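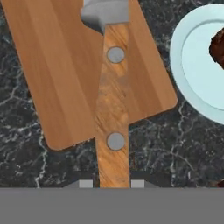

Randi Solheim reads the last page of a recipe first. She wants to know how many people it feeds, because in her experience that number is wrong more often than any other in the book.

Solheim has tested recipes for a living since she left restaurant work. Publishers send her a manuscript, and she cooks from it in a rented kitchen in Allanau, following the words exactly as written. If the page says to cook the onions until soft, she cooks them until soft and writes down how long that took. For her most recent job, a family cookbook called Murnix, the manuscript held 268 recipes. She sent back 862 notes.

Most were small. A can of tomatoes had no size. A cake went into the oven in one step and the oven was turned on in the next. Salt was listed among the ingredients and never used again. In one soup the lentils were rinsed, drained and then forgotten, and the soup that came out was carrot broth.

Recipe testing used to be a job many publishers kept in-house. Now it is often left to the author, and authors are poor judges of their own instructions. They have made the dish so many times that they fill in the gaps without noticing. A cook who has always covered the rice will leave the lid out of the recipe.

Time is the other weak spot. Solheim keeps a notebook of onion times, and very few match what was printed. Recipes that promise browned onions in five minutes tend to take her closer to half an hour. She thinks writers shorten the number to keep the total low, as a long total at the top of the page puts people off.

She also has views on measuring. Her notes ask for weights in every baking recipe, with cups alongside for readers who want them. A cup of flour can be packed down or spooned in lightly, and the two will make different bread. 100 grams is the same in any kitchen – provided the scale is set to zero first.

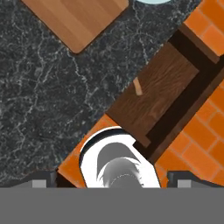

So how many times should a recipe be tested before it goes into a book? Three times is Solheim's minimum, with at least one round done by a person who has never seen the dish.

For Murnix, that last round went to home cooks. Each got 4 recipes and a form to fill in, and they were asked to shop at their usual store. The forms came back in July. One cook could not find the right cheese and used cream cheese, with good results, and the change is now printed as an option. Another wrote only "too many bowls." Solheim made the recipe again and got it down to two.

A braised cabbage dish failed in every round and was dropped. The author still makes it at home – by eye, in a pot she has owned for years – and Solheim has eaten it there and liked it very much. She asked for the recipe again afterward, and the new version is waiting in her folder for the next book.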